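Workshop notebook: sourdough hydration and flour test, round two
Jan 30, 2021

Second full round of the flour comparison. Notes typed up from the paper sheets while the last loaves cool.
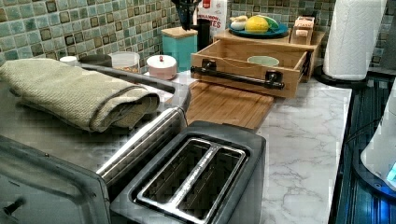
What we are testing

Three flours, same recipe, same starter, same schedule. The Hakala is our regular bread flour and the control. The Flotow is the stone-ground one we switched to for part of last August and then dropped after the sticky batches. The Wodumcombe is new to us. The question is still the one from round one: was the sticky dough in August the flour, or was it the warm kitchen and too much water?

Base formula per loaf: 500 g flour, 350 g water, 100 g ripe starter at equal weights flour and water, 11 g salt. That puts the dough at about 73 percent hydration once the starter is counted. Two loaves of each flour, mixed as separate doughs so that a weighing mistake only spoils one.

Starter

Fed last night at 10 with Hakala only, so all six doughs get the same thing. It had doubled by 6:30 this morning and smelled right, more like yogurt than vinegar. Used it at 7. In round one I let it go nearly an hour past its peak and I think that slowed everything down. Not repeated.

Mixing

Flour and water first, 40 minute rest, then starter, then salt 20 minutes after that. Water at 84 F for all six. Dough temperatures after the salt went in were all between 76 and 77.

Hakala: came together quickly, smooth after the rest. No surprises.

Flotow: dry at first, with a few pockets of flour I had to pinch out by hand. Loosened a lot after the rest. By the time the salt was in it felt wetter than the Hakala, which matches the complaint from August.

Wodumcombe: stiff. Felt like it could have taken another 20 or 30 g of water without trouble. I held it at 350 so the comparison stays fair.

Bulk rise

Started the clock at 8:05, when the starter went into the first dough. Four sets of folds, half an hour apart. Doughs kept in the Lillholm proofing box at 76, except that the box only holds four tubs. The second Flotow and the second Wodumcombe sat in the oven with the light on. The thermometer in there read 79 at noon, so those two ran ahead. Should have seen that coming. Next time either do four doughs or borrow the other box.

Folds on the Flotow were poor from the third set on. It spread back out within ten minutes each time. The Wodumcombe held its shape all the way through and tore slightly on the second set, so I was gentler after that.

Ended bulk on the oven pair at 12:40 and on the box four at 1:30. Going by volume on the tub marks, a bit over half again. I did not push to a full double on any of them.

Shaping and proof

Loose round, 20 minute bench rest, tight round, into baskets dusted with rice flour. Flotow needed flour on the bench and a wet scraper. The other two needed neither. Proofed at room temperature, 70 F, for an hour and a half. Poke test was fine on all of them. The oven-light Flotow was close to gone, so it was baked first.

Bake

Lidded pot, 475 for 20 minutes, then lid off and down to 440 for 22. One loaf at a time, which makes for a long afternoon. The ones waiting went into the fridge.

Check the oven against the separate thermometer before trusting the dial. It read 455 at a setting of 475 on the first loaf. Turned it up to 495 from the second loaf on. The first Flotow is therefore paler than it should be and I am not counting its crust.

Results so far

Hakala: good height, even crumb, one large hole near the top of the second loaf that is probably my shaping.

Flotow: flat on both. The one from the box is better. Flavor is the best of the three, nutty and a little sweet. Crumb slightly gummy at the bottom, but I cut it after an hour, so check again tomorrow.

Wodumcombe: tallest loaf of the day. Tight crumb, rather plain taste. Wants more water.

So the August trouble looks like mostly the flour, made worse by the heat. A 76 degree dough with the same water still came out slack. The Flotow bag gives no protein figure and I have not found one.

For round three

Flotow at 320 g water, Wodumcombe at 375, Hakala unchanged.
Four doughs only, all in the box.
Preheat to a thermometer reading of 475, whatever the dial says.
Cut everything at the same age, three hours minimum.
Try half Flotow and half Hakala in one dough, since the flavor is worth keeping.

Stock: enough Hakala for two more rounds, Wodumcombe for one. Flotow bag is nearly empty and needs to be ordered by midweek. Rice flour is low. The small scale is drifting by a gram or two when it has been on for a while, so tare it again before weighing salt.

Heels of all six are bagged and labeled in the freezer for toast tasting.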